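December
Hawi Sisay, Maj-Britt Engström and Henok Worku

4.2 Picking from a cluttered bin

Tidying is often named as the first chore that a machine should take over from people, in the home and also on the shop floor. In both places it begins with the same action: one object must be taken out of a container where other objects touch it or lie on it. In this section we study this action alone, without transport and without sorting by type.

The work cell was built at the Hadgu workshop. The objects are long blocks in two colors, and they are poured into an open bin by hand before each trial. We did not arrange them afterward. The arm has to empty the bin one block at a time, and the control program, which we call Zurkar, decides the order by itself. Figure 3 shows a typical difficulty.

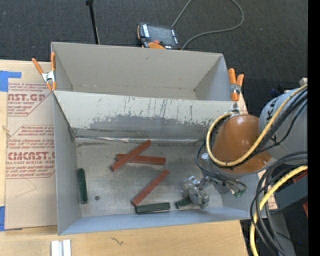 Figure 3. Gripper lowered into the front bin. Two red blocks cross near the middle of the floor.

When two blocks cross, the order of picking matters. If the lower block is gripped first, the upper one may be lifted together with it, or it may roll against the wall. A person solves this without thinking. Zurkar must first estimate which block is on top, and for this it uses only the edges found in the camera view. A block lying close to the front wall is hard in another way, as there is little space for a finger between the block and the wall. Worn paint and scratches on the bin also disturb the edge search, and we decided to keep the old bins, as a real shop would do.

We recorded 2,446 picking attempts in total. Of these, 1,554 ended with exactly one block outside the bin. This is nearly two thirds, and we consider it too low for work without supervision. The failures were not spread evenly. Blocks that lay free in the open part of the floor were seldom missed, while crossed blocks and blocks at a wall caused most of the lost attempts. Lifting two blocks at once was the most frequent error for crossed pairs.

It could be argued that a shop can simply repeat a failed pick. We agree for hard blocks of this kind. For cups or folded shirts a failed pick may break something or undo earlier work, and the same rate would then not be acceptable. We therefore do not claim that the chore is solved. The effect of a second look after each failed pick is treated in Section 4.3.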